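Two-armed build in the shed: left gripper keeps ending up over the plate rim. Is it the plate or me?

Posted in Home Builds > Simulation and Planning
10/09/2024

Wovo_shed

Hello all, and apologies in advance for the length, I do tend to go on. For the past year and a bit I've been building a two-armed helper for the kitchen, nothing grand, just something that will pick small things up off a plate and drop them into a basket. The arms are a second-hand pair I got through the Brinunik workshop when they cleared their back room, and I've been doing the wiring and the brackets myself in the evenings -- slowly, with a good deal of tea.

Before I let it loose near real crockery I've been trying everything in a simulated kitchen first, which a kind person on here suggested last December. The basket side behaves beautifully. The plate side doesn't. When the left arm comes in for something small lying on the plate, it comes in low and slanted and the fingers finish up out by the rim, with the rest of the hand hanging over the very thing it's meant to be picking up. Out of 30 tries it managed a clean pick in 8, and I suspect a few of those were luck.

I've got the approach height set at 824 and the plate is a round one with a raised edge. Should I be changing the plate for a flat one, raising the arm, or is it something in the planner? I don't mind doing the work, I'd just like to know which end to start from. Thank you for reading this far!

Paulík

Get a flat plate. Or a chopping board. I had the same with a soup bowl and gave up on bowls altogether.

Erkel_bench

I wouldn't give up on the plate just yet, as you'll want to use one in the end anyway, and it would be a pity to get everything running on a chopping board only to meet the same trouble again later on.

From what you describe I'd look at the wrist first. A lot of planners will happily take the shortest way round, and if the arm starts from a low resting place the shortest way round is a slanted one. The hand gets there, in the sense that some part of it is over the plate, but the fingers are pointing off towards the far side and there's no room to close them on anything. What helped me was adding a halfway stop straight above the object, with the wrist already turned so the fingers point down, and only then letting the arm descend. It makes the whole thing slower and a bit stately, like a butler, but my clean picks went up a great deal within an evening.

Two other things to check while you're in there. Have a look at where your tool point is set, because mine had been left at the wrist joint by whoever owned the arm before me, and so the planner was very carefully putting the wrist where the fingertips should have been. I felt rather silly when I found it. And do make sure the rim of the plate is included in the collision shape. If it's been simplified to a flat disc the planner won't know there's an edge to go over, and you'll hear about it the first time you try it with real china.

If none of that does it, raise your approach height to 1172 as a test and see whether the slant gets better or worse. You can always bring it down again. Do come back and tell us how you get on, I'm fond of kitchen builds and there aren't enough of them on here.

Wovo_shed

Oh, this is lovely, thank you both. I checked the tool point straight after supper and it was indeed sitting at the wrist, so that's one mystery gone, and I'm adding the halfway stop tonight. I'm leaving my kitchen as it stood before any changes, so you can compare when I post the next lot. The left gripper is over the patterned plate with its fingertips out at the yellow rim, and the little teal object is partly hidden under the hand, which is just the muddle I was trying to put into words. The yellow ball in the basket I'm leaving where it is for now, and the right arm can keep to its own side until the left one has learnt some manners. I'll try the greater height as well if the slant hangs on, and I've made a note to look at the collision shape of the plate, as I have a nasty feeling it's a flat disc.

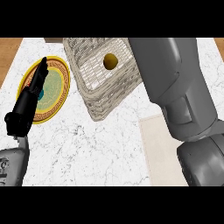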